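4.2 Mounting the Nundik nest camera

Read this section to the end before you climb. The camera is made for large nests of eagles, kites and storks. Work on the tree only outside the breeding season. In many regions December is a good month, but ask your local wildlife office first.

1. Choose a branch above the nest, with a clear view down to the nest cup.
2. Pass the two straps around the branch and close the buckles by hand.
3. Set the camera on the ball head and turn the lock ring until it clicks.
4. Lead the cable along the shaded side of the trunk. Fix it with a tie every 35 cm.
5. Go down and connect the cable to the recorder.

Caution: Never mount the camera when there are eggs or chicks in the nest. Adult birds can attack a climber from behind and without a sound.
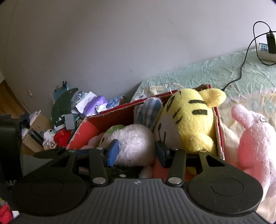
Plush toys in a red cardboard box, with the yellow tiger lying tilted.

6. Switch on the recorder and wait for the green light.
7. Open the Live page and check the picture. If the branch moves in the wind, make the straps tighter – two clicks are usually enough.
8. Set motion recording to Medium. With this setting the memory card can hold 900 short clips.

Note: Leaves close to the lens will start many false recordings. Tie them back, but do not cut the branches which give shade to the nest.

If the green light does not come on, see section 6, Power and cables.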